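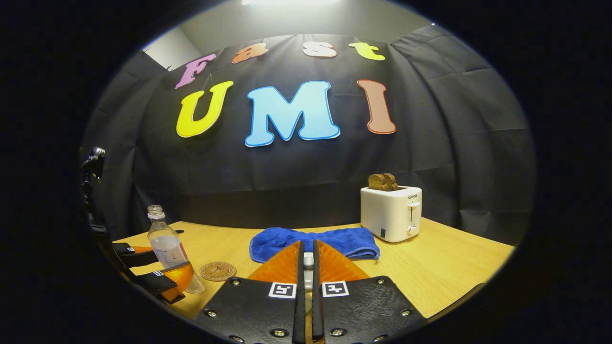
**1/** Right, a few of you asked how I learnt to bake rye bread after years of bricks, so get yourselves a cup of tea, this may go on a bit.

**2/** It starts with Vibeke Baldursdóttir, who lived two doors down when I was on Flerside and gave me a jam jar of starter in November. I'd only gone round to return a ladder! She said feed it, keep it somewhere warm and don't fuss. I fussed.

**3/** My first 6 loaves were dreadful. Flat on top, gluey in the middle, and one of them took the end off my bread knife (a wedding present, so that needed some explaining at home).

**4/** What I'd been doing, bless me, was kneading it like white dough. Rye doesn't want that. You stir it with a strong spoon until there's no dry flour left, and it looks like wet cement, and you have to be brave and leave it alone.

**5/** My tin takes 1,000 grams of dough, more or less to the brim once it has risen. I butter it well, right up into the corners, and smooth the top with a wet hand. Lovely job, that bit — like icing a very heavy cake.

**6/** Then the waiting. In my kitchen it needs some 15 hours in winter, a good deal less in summer. I go by the little holes on top. When there are a few of them showing, in it goes.

**7/** Lamduan Phromma, who I met on the Vodham bread course, puts toasted sunflower seeds and a spoonful of black treacle in hers. I've pinched both ideas and I'm not sorry. She also does one with dried apricots which I thought I'd hate, and I had three slices.

**8/** Please, please don't cut it the same day. I know the smell is unbearable. Wrap it in a tea towel, put it in a cupboard and go out for a walk if you must. The next morning it slices beautifully and it keeps all week.

**9/** For flour I use the dark rye from the mill shop at Pinemine, though the ordinary supermarket bag did me perfectly well for ages. The coarser stuff drinks more water, so have a splash extra by the bowl.

**10/** Somebody's bound to ask about toppings, so: cold butter, sharp cheese, and the pickled cucumber my aunt makes. Starter's going spare if anyone nearby wants a jar, just bring your own lid.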